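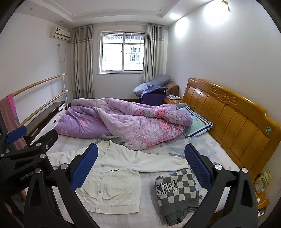
寝室のベッドに広げたオフホワイトの前開きジャケットと、たたんだ市松柄のニット

衣類整理訪問事業 中間報告
提出先:リンドクヴィスト(Lindqvist)生活支援基金 助成担当
報告者:Femi Okoro(オレッティ(Oletti)住まいの会)
対象期間:事業開始から6月末まで

1.進捗の概要

本事業は、転居や家族構成の変化などで衣類の整理が滞っている家庭を訪問し、本人と一緒に仕分け、手入れ、収納までを行うものです。対象地域はVerkvilleと、隣接するPukosvilleの一部です。6月末までに11世帯の初回訪問を終え、扱った衣類は1649点になりました。世帯数は申請時の計画どおりです。再訪問は予定より遅れており、理由と対応は5に記します。

作業場所は寝室を基本としています。申請書では居間の床にシートを敷いて行うとしていましたが、最初の訪問で変更しました。床での作業は膝と腰への負担が大きく、高齢の利用者が途中で座り込んでしまったためです。ベッドの上であれば立ったまま、または縁に腰かけて作業できます。寝具の上に直接置くことを好まない家庭では、洗濯済みのシーツを一枚かけてから始めています。

2.作業の手順

訪問時の手順は次のとおりです。

(1)その日に扱う引き出しや棚を本人が決める。家全体を一度に出すことはしない。
(2)出した衣類をベッドの脇にまとめ、一着ずつ広げて状態を見る。
(3)「残す」「手入れしてから残す」「譲る」「処分」のいずれかに分ける。迷うものは箱に入れ、次の訪問まで保留とする。
(4)残すものをたたむか、ハンガーにかけ、元の場所または新しく決めた場所に戻す。
(5)記録票に点数と行き先を書き、本人が確認する。

一回の訪問で扱う量は最大40点としました。当初は上限を設けていませんでしたが、後半になると判断が雑になり、翌日に「やはり残したかった」という電話を受けることがありました。上限を決めてからは、この種の連絡は減っています。時間が余った場合も追加の引き出しは開けず、たたみ方の練習か、収納場所の見出し作りにあてています。

判断は本人が行います。スタッフは素材や傷みについて聞かれれば答えますが、着るかどうかについては意見を言いません。家族が同席する場合も同じ扱いとし、家族の衣類には手をつけないことを初回に説明しています。

3.衣類の種類別に分かったこと

上着類
前開きの上着は、広げて前立てと裾を先に見るようにしました。スナップボタンのものは、留めた状態と開いた状態の両方で確認します。留め具が一つ緩んでいるだけで着なくなっていた例が複数の家庭でありました。リブの襟や裾は、身頃がきれいでも伸びていることがあります。白や生成りの上着では、袖口と襟の内側の汚れが処分の主な理由でした。手洗いで落ちる程度のものも多く、「手入れしてから残す」に移したものが相当あります。

たたみ方は、袖を背中側へ折り、裾から上へ二つに折る方法に統一しました。袖口にギャザーのあるものは、袖を引っ張って伸ばしきらずに折り込みます。胸に文字の入ったものは、文字が上に来るようにたたむと引き出しを開けたときに探しやすいと、利用者の側から提案があり、以後ほかの家庭でも紹介しています。

ニット類
ニットはかけずにたたむ、という案内を徹底しました。初回訪問の時点では、肩にハンガーの跡がついたものが目立ちました。厚手のものは裾のリブがたまりやすく、身頃だけをきれいに折っても引き出しの中で片側が高くなります。裾を先に平らに直し、それから袖を入れる順にすると収まりがよくなります。格子や市松など柄のはっきりしたものは、柄の線を目安に折れるので、たたむことが苦手な方の練習用に適していました。

毛玉の処理は訪問中には行わず、道具を貸し出して次回までに本人が進める形にしました。これは時間の節約のためですが、返却の際に「ほかのものにも使った」と聞くことが多く、貸出期間を延ばしています。

下着、靴下、小物
訪問では扱わないことを原則にしています。希望があれば箱と仕切りを渡し、分け方だけを説明します。申請時の計画には含めていましたが、他人の前で広げたくないという声が最初の聞き取りで多く、外しました。

季節外のもの
夏に冬物を見ると、暑さのためか必要以上に手放す傾向がありました。コートと厚手のニットについては、判断を秋に延ばす選択肢を記録票に加えました。保留箱が増えるという問題は残っています。

4.譲渡と処分

譲渡先は、Verkvilleの地域交換室と、Pukosvilleの学校が開く古着市です。いずれも洗濯済みで留め具の揃ったものに限って受け入れており、持ち込み前にスタッフが再度点検します。点検で戻したものは、本人に連絡したうえで布として回収に出しています。

Pukosvilleの古着市は置き場が狭く、大型の上着を受け取れない時期がありました。その間の上着は当会の物置で預かりました。物置は湿気がこもりやすいため、長く預かることは避けたいと考えています。交換室の側で棚を一段空けてもらえることになり、夏の間はそちらを優先します。

思い出のある衣類については、譲渡も処分もせず、別の箱にまとめて本人の手元に残します。この箱の中身は整理の成果として数えていません。報告の点数にも含めていないことを申し添えます。

5.遅れている点と対応

再訪問の遅れは、主に日程調整によるものです。訪問は午前10時開始としてきましたが、通院や孫の送迎と重なる家庭が多く、延期が続きました。7月からは午後2時開始の枠を設けます。午後は寝室の日差しが強い家があり、白い衣類の黄ばみを見るには都合がよい一方、室温が上がります。窓を開けられない部屋では休憩を長めに取ります。

もう一つは、保留箱の扱いです。再訪問の際に保留箱から始めると、それだけで時間が終わってしまうことがありました。今後は、新しい引き出しを先に行い、保留箱は終わりの時間に少しずつ見る順に変えます。箱に入れた月を書いておき、長く動いていないものだけを話題にします。

記録票にも不備がありました。「手入れしてから残す」に分けたものが、その後実際に手入れされたかを書く欄がなく、再訪問のたびに口頭で確認していました。欄を追加した版を作成し、7月の訪問から使用します。過去の分については、再訪問の際に聞き取って補います。

6.支出の状況

備品費のうち400ユーロを執行しました。内訳は、保留用の箱、厚みのあるハンガー、貸出用の毛玉取り、替えのスナップとボタン、作業用のシーツです。ハンガーは申請時より少なく済みました。たたんで収納する家庭が想定より多かったためです。反対に箱は足りなくなり、ハンガーの残額を箱の購入に回すことについて、先に電話でご了承をいただいています。領収書の写しは別便で送付しました。

交通費は計画の範囲内です。Pukosvilleへの訪問は、できるだけ古着市への搬入と同じ日にまとめています。人件費に変更はありません。

7.利用者からの声

聞き取りの中から、事業の見直しに関わるものを抜粋します。

「引き出しが軽く閉まるようになった。前は押し込んでいた。」
「同じような上着を何着も持っていることが、並べてみて分かった。」
「たたみ方は覚えたが、次の週には元に戻っていた。もう一度来てほしい。」
「捨てなさいと言われると思って断るつもりだった。」
「洗濯のあと、たたむまでベッドに積んでしまう。そこを何とかしたい。」

最後の声と同じ内容は、ほかの家庭からも出ています。収納の中は整っても、洗い終えた衣類がベッドや椅子の上にたまり、寝る前に別の場所へ移すだけになるという相談です。事業の範囲は衣類の仕分けと収納ですが、洗濯後の流れまで含めて見ないと状態が続かないと判断し、再訪問では取り込みからたたむまでの動線も一緒に確認することにしました。追加の費用は発生しません。

8.次の期間の予定

7月から9月は再訪問を中心に行い、新規の受け付けは止めます。再訪問では、保留箱、手入れの進み具合、引き出しの状態の順に記録します。秋に延ばしたコートと厚手のニットは、10月に入ってから順に見ていきます。

たたみ方の手順書は、上着とニットの分を先に作ります。現在の下書きは文字が多く、試しに渡した家庭では読まれていませんでした。図を増やし、引き出しの内側に貼れる大きさに改めます。完成したものは次回の報告に添付します。

新規受け付けの再開時期と、Pukosvilleの対象範囲を広げるかどうかについては、再訪問の結果が揃った段階でご相談します。範囲を広げる場合は搬入用の車の手配が必要になるため、見積もりを取ってから改めてご連絡いたします。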